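Spent Thursday afternoon at the Hastero open day. They build and rent out small robot work cells. Posting my notes, mostly for people who asked whether it was worth the drive.

1/ Doors opened late and the line was long. Sign-in sheet, visitor sticker, safety glasses. Groups of 16, and ours was the 3 pm one.

2/ First stop was the Pakier line, which packs small boxes. It was down for a belt change, so we got a talk and a video. Fine, but I'd wanted to see it run.

3/ Second stop was Plumance, their scheduling software. A lot of slides. It logs every stop on the floor with a reason code. I asked if you can edit the codes and you can, but only from the admin login.

4/ Last stop was the bench room, and I'd go back for that one. Arms working on small electrical parts, and you can stand close enough to follow the gripper. I stayed for some 18 minutes.

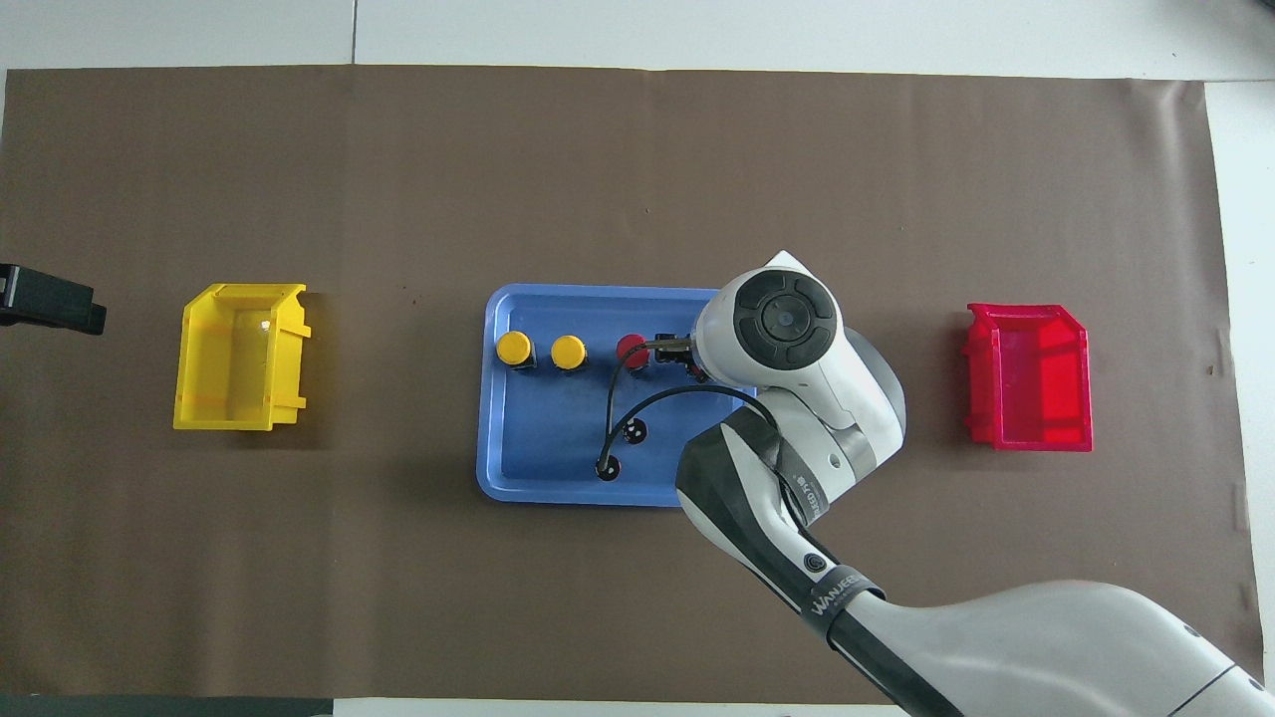 Bench room, Hastero. Blue tray in the middle, yellow bin on one side, red on the other.

5/ Asked about price and got a form to fill in. Will post if they send numbers.

6/ Parking is behind the building, off Dissanayake Road. The front lot is staff only. Next open day is in April.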